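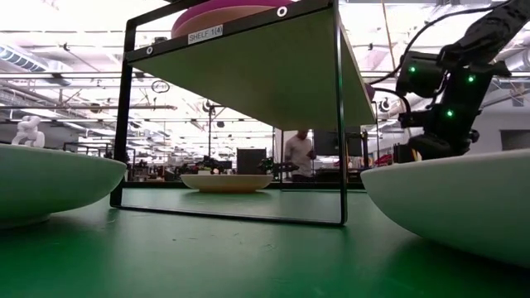

Bowls and the raised shelf on the green top.

Kyung-hwa Yook has spent 15 years specifying storage for small kitchens, most of them staff kitchens and canteens. Her present work at Cloltia concerns one question: where a plate or bowl should stand when it is waiting to be put away. The test table has a green top and a black metal shelf on open rectangular legs, with a label on its front edge that reads SHELF_1(4).

"The label is for the log sheet," she says. "If I write that a piece went on the shelf, I want to know later which shelf I meant."

The legs were the first thing she wanted to discuss. Each forms an open rectangle reaching down to the table. A solid side panel would be stiffer, she says, but it hides whatever is behind it and stops a wide bowl from being slid in from the side.

"Bowls take up the space of their rim and sit on the space of their foot. People measure the foot and buy the wrong shelf."

Clearance underneath matters more to her than the load on top. A low, wide bowl can live under a shelf permanently. A deep one usually can't, and she prefers to leave it out at the side until it is needed. Plates go on top, where they can be lifted off flat.

Her colleague Kojo Alhassan keeps the records. The current series, Ditska, has 233 entries, each giving the piece, where it started and where it was put down. He is blunt about the earlier series, which was run in January with plates of a single colour.

"You couldn't tell from the notes which plate had moved," he says. "We threw out 58 entries."
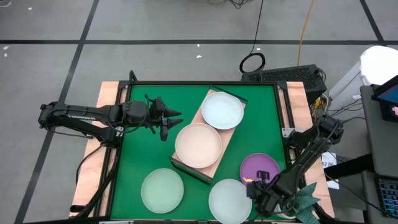
The plates are now mixed on purpose. Purple, peach and mint green can be told apart in a written note without further explanation. The whites still cause trouble, and Alhassan records those by position.

The tray is a separate argument. Yook regards it as a half-way place, useful for carrying and poor for keeping. Set square to the table edge, it blocks a whole side. Laid diagonally, it leaves usable corners, though they are awkward shapes. Alhassan would limit it to 2 plates side by side and put nothing on top of them.

"He would ban stacking altogether," Yook says. "I would allow it for plates of one diameter."

They do agree on the colour of the table top. A pale plate shows up clearly on green, and so does its rim, which is the part a person reaches for. Yook accepts that few canteens would choose it. She has asked for the next top in grey, the same size, so that the two sets of notes can be compared line by line. Alhassan has already ruled the sheets.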